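Our August Day at the Gramstead Home and Furnishings Fair

My sister and I had been talking about going to the Gramstead fair for years (every spring we say "this is the one!" and then somebody's kid has a recital), so when August came and we both had the same free day, we packed the car, filled two thermoses and went. I had one real goal, which was to figure out what to do with my long, narrow living room before the new sofa comes. My sister's goal was lunch.

Parking was easier than I expected. You leave the car in a big grass lot and a shuttle takes you up to the main hall, and there's a coffee stand right at the drop-off with cinnamon rolls that I would drive out there for again. Tickets were 20 dollars at the gate. The lady at the desk told us the halls held 2574 booths' worth of floor space one year, which I'm still trying to picture, because what we saw already wore out my good sandals.

We started with the room sets, and I'm glad we did, while our feet were fresh. Each furniture maker gets a little three-walled room to fill however they like. Kozma had done a reading room in moss green with the sofa floating right in the middle, a narrow console table behind it and a lamp at each end. I have always shoved every stick of furniture against the walls, so I stood there a good long while. The walkway went behind the sofa instead of between the sofa and the television, and I thought of all the evenings people have crossed in front of me during my programs. I took out my tape measure (yes, I brought one, and no, I wasn't the only one!) and the gap behind the console came to a little over three feet.

The Masis room next door was more modern, all cream and black, and not so much my taste. But they had the softest wool rug I've ever put a hand on, and the front legs of every chair sat on it with the back legs off. My sister says she read about doing that ages ago and told me. I have no memory of it.

At eleven there was a talk by Rafsan Mridha, a decorator who works mostly with older houses and small apartments. He was lovely, very patient with questions, and he'd brought a floor plan of a room nearly as awkward as mine. His advice was to draw the doors and windows first, then draw the paths people walk, and only then start putting in furniture. He also said to cut the sofa out of newspaper at full size and live with it on the floor for 5 days. A man in the row ahead of us asked what to do if you have a dog, and I'm afraid the dog took up a fair bit of the remaining time, but it was good fun and I wrote down two pages of notes.

Lunch was a chicken pot pie from the farm stand outside, eaten at a picnic table under the maples. Then we went back in for the second hall, which is lighting, fabric and storage. Brurnus had a wall with 1000 fabric swatches clipped up by color, and you could unclip any of them and carry them to the window to see them in daylight. I took home a rusty orange one and a gray-blue one, and they have been lying on the arm of my old couch ever since.

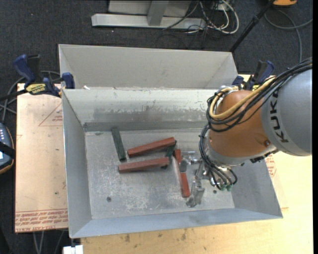

Storage is the part of my living room I had given the least thought, and by mid-afternoon I was paying attention. I've got the grandkids' toys, a basket of yarn, the good blankets and a stack of puzzles, and everything on show seemed to be either woven or painted white. I'm coming around to metal myself. A big open bin like the one on the light wooden tabletop, gray sheet metal with the floor all scratched and the finish worn in patches, has exactly the look I'd want next to a fireplace, and a few more dings from the grandkids would hardly matter. My sister thinks metal is cold for a living room and would line it with a quilt. We went back and forth over this most of the way down the aisle — she may have a point about the noise.

We finished up in the lighting section, where I bought the only thing I carried home besides swatches, a small brass reading lamp with a pleated shade. It fit on my lap on the shuttle. The shop wrapped it beautifully, though they'd run out of boxes, so bring a sturdy tote if you go.

A few things for anyone planning a visit: the second hall gets warm after lunch, the restrooms by the fabric wall have the shorter line, and the talks fill up early, so get a seat before you get your coffee. The newspaper sofa is on my living room floor as I write. So far the cat has slept on it twice, and I've moved it a foot closer to the window.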